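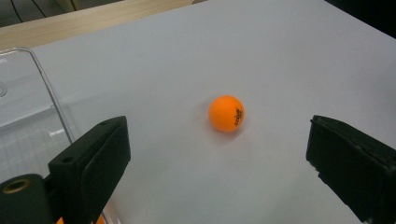 Ball task, gripper camera, jaws open.

May 2, 2018

Found the dropout! Very pleased with this one. The fault Rima Hourani logged as "width freezes on close" is a stale reading. The jaw width channel hangs on to its last value while the video keeps going, so a recording looks perfectly healthy until you plot it. In take 237 the width sits flat for 635 ms and then jumps straight to closed. Zira trained on that would learn to snap its fingers shut, and I don't want that anywhere near a real arm.

Melquiades suspected the Momik firmware. Reflashed both sides, no change. Swapped the encoder boards left for right and the fault stayed on the left. Lovely clean result, that.

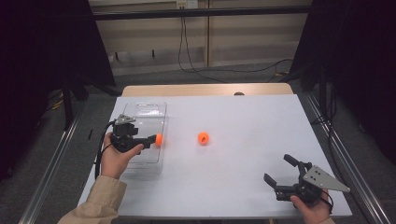 The left channel only freezes under load, never in free air. I'd been testing with empty jaws all morning like a goose. With a ball held in the left gripper and the right one open, as we run it here, you get both conditions in one go, and the two traces side by side tell the whole story. Left drops, right stays smooth.

Flexed the lead by hand at the connector with a ball clamped – five freezes in a row. So it's the strain relief, or the crimp behind it. 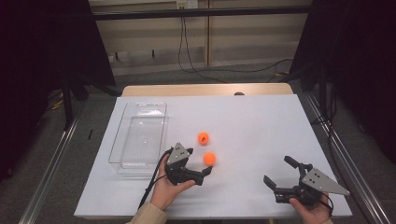
Zyanya is writing a check that rejects any take where the width timestamp stops advancing. It should have been in there since October, my fault.

Still to do: new lead from Cestberg, colour-code the connectors, rerun everything after take 237. 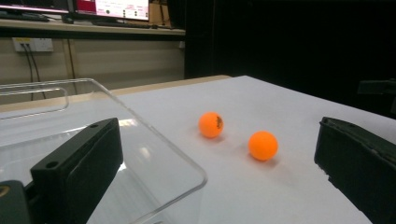
Teodoro wants the old crimp kept so we can section it. Bagged and labelled, top drawer. Nothing goes to training until the check is in.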